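Community kitchen swaps plastic stirrers and skewers for bamboo

The Windis community kitchen has stopped buying plastic stirrers and skewers, and from this month will use bamboo sticks for everything from fruit kebabs to drinks at its lunch club.

The kitchen, which shares a building with the Plommont library, serves a hot meal twice a week and runs cookery sessions for families in the school holidays. It had been using up an old stock of plastic picks left over from the days when the room was hired out for parties. The last box was finished at the end of October.

Valentyna Dmytriv, who runs the lunch club, said the change had been talked about since May but that the kitchen did not want to throw away things that could still be used.

"We said we would get to the bottom of the box first," she said. "It took longer than we thought. People kept bringing them back and asking where the washing-up was."

The new sticks come in bundles of 200 from Tkachenko, a catering supplier on the ring road. The first order was 1169 pieces, an odd number that came from adding a part-used bundle to the full ones the shop had on the shelf. They are kept in the kitchen itself and not in the store cupboard, which is damp in winter.

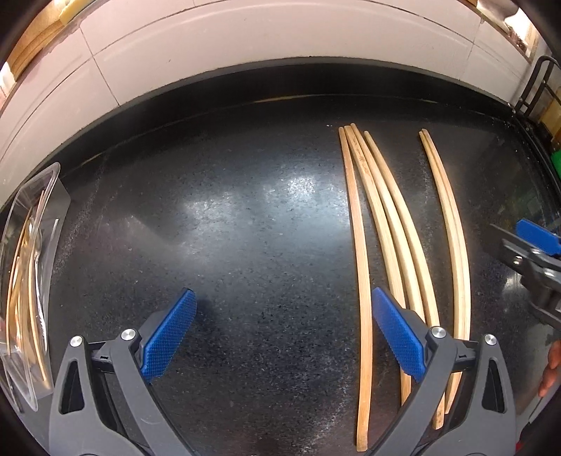
Hanna Zakharchenko
Community news
18/11/2024

Bamboo sticks on the black granite worktop at Windis, with more in a clear plastic container.

Anyone helping with the cookery sessions is asked to lay out what they need on the worktop before the children come in, and to put the rest back in a container with the lid on. Sticks for hot food should be soaked in cold water for half an hour first so that the ends do not burn under the grill. Those for fruit or cheese can be used dry.

Bamboo does not always lie straight, and a stick with a bend in it can be awkward to thread. Mrs Dmytriv said the more curved ones would be kept for drinks or passed to the craft table, where the under-fives have been making picture frames and small kites.

Used sticks will be rinsed and collected in the brown bin by the back door. Sharp ends must be snapped off before they go in – two people cut their hands on the old plastic ones last year while changing the bag.

The cost is slightly higher than before. A bundle works out at a few pence more per meal, and the kitchen has covered the difference for the first winter with a grant of over £200 from the Voseo neighbourhood fund. Lunch club prices will stay the same until the spring.

The first session with the new sticks is a savoury kebab class for adults, with 10 places, followed by a family session with room for 21. Both are free, but places must be booked at the library desk. Ingredients are provided, and people with allergies should say so when they book. Aprons are available to borrow.

The kitchen is also looking for clean storage tubs with lids that fit, in any size. They can be left at the library desk during opening hours.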